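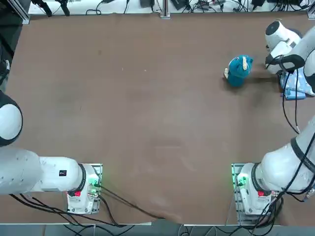
4. Mise en service des deux bras

Ce chapitre suppose que vous avez terminé les chapitres 2 et 3 : la table est montée, les plaques sont vissées et l'alimentation est contrôlée par une deuxième personne. Si ce n'est pas le cas, ne commencez pas ici.

Les bras portent les noms « gauche » et « droit » du point de vue de la personne qui se tient côté bases, face à l'étagère du fond. Dans le logiciel Zostix, le bras gauche doit être déclaré en premier. Inès Marty a fait l'inverse au mois de mai et tous les mouvements enregistrés ont été à refaire.

4.1 Avant de mettre sous tension

1. Vérifiez que les deux bases sont bien serrées sur leur plaque. Essayez de tourner chaque base à la main, avec une force modérée. Elle ne doit pas bouger du tout.

2. Rangez les câbles de chaque bras vers le bord avant de la table. Un câble ne doit jamais passer entre les deux bases à hauteur des articulations.

3. Suivez chaque câble qui descend le long du bras, depuis la pince jusqu'à la base. Il doit garder assez de mou pour que l'articulation du poignet fasse toute sa course. S'il est tendu, desserrez le collier le plus proche et recommencez.

4. Retirez du plateau tous les outils. Les objets souples (peluche, chiffon plié) peuvent rester, ils servent au paragraphe 4.4.

5. Contrôlez que le bouton d'arrêt est relié et qu'il se trouve à portée de votre main, pas derrière vous.

ATTENTION – Les bras n'ont pas de frein. Si on coupe le courant pendant qu'un bras est levé, il tombe. Soutenez toujours le bras avec la main avant de couper, sauf en cas de danger.

4.2 Mise sous tension

1. Allumez d'abord le boîtier Terach sur l'étagère. Attendez 17 secondes avant la suite. Ce délai n'est pas écrit dans la notice d'origine, mais sans lui le deuxième bras n'est pas reconnu une fois sur deux.

2. Allumez le bras gauche, puis le bras droit.

3. Regardez le voyant de chaque base. Vert fixe : le bras est prêt. Vert clignotant : il cherche encore la communication, patientez. Rouge : coupez et allez au paragraphe 4.5.

4. Lancez Zostix et ouvrez la page « Bras ». Les deux lignes doivent être présentes.

Note : le numéro imprimé sur une base ne correspond pas forcément au numéro dans le logiciel. Fiez-vous uniquement à la position sur la table.

4.3 Réglage du zéro

Faites ce réglage un bras après l'autre, jamais les deux ensemble.

1. Choisissez le bras et cliquez sur « Libérer ». Tenez-le déjà au moment du clic.

2. Amenez le bras en position repliée, la pince au-dessus du plateau, sans toucher l'autre bras.

3. Cliquez sur « Enregistrer le zéro », puis sur « Reprendre ».

4. Demandez un retour à zéro avec la vitesse 69. C'est la valeur que Josiane Tessier a retenue pour notre table de Lellside ; avec plus, le plateau vibre. La valeur 300 proposée par défaut est beaucoup trop rapide pour un essai.

5. Répétez avec l'autre bras.

Si le bras s'arrête à côté de la position attendue, recommencez à l'étape 1. Ne corrigez pas l'écart à la main dans le fichier de réglage.

4.4 Premier essai de prise

1. Posez le tissu plié à plat sur le plateau, et la peluche debout à côté.

2. Réglez l'effort de la pince au minimum.

3. Approchez la pince du bras droit de la peluche, par le côté. N'arrivez pas par le dessus, le poignet se trouve alors trop près de sa limite.

4. Fermez doucement et levez de quelques centimètres. Reposez et ouvrez.

5. Faites pareil avec un pli du tissu. Augmentez l'effort d'un seul cran à la fois si le tissu glisse.

ATTENTION – Ne mettez pas les doigts dans la pince pour aider la prise – même avec l'effort au minimum.

4.5 Problèmes fréquents

Un seul bras apparaît dans Zostix : éteignez tout et reprenez au début du paragraphe 4.2.

Voyant rouge à l'allumage : vérifiez le connecteur à l'arrière de la base. Avec les connecteurs Beaudoin il faut entendre le clic.

Le bras tremble à l'arrêt : contrôlez les vis de la plaque, puis refaites le zéro.

Le compteur d'une pince dépasse 1 000 cycles : prévenez Agathe Caron avant de continuer, elle garde les patins de rechange à l'atelier.

Chapitre relu par Clotilde Chevalier, le 4 janvier 2020. La sauvegarde des mouvements est traitée au chapitre 5.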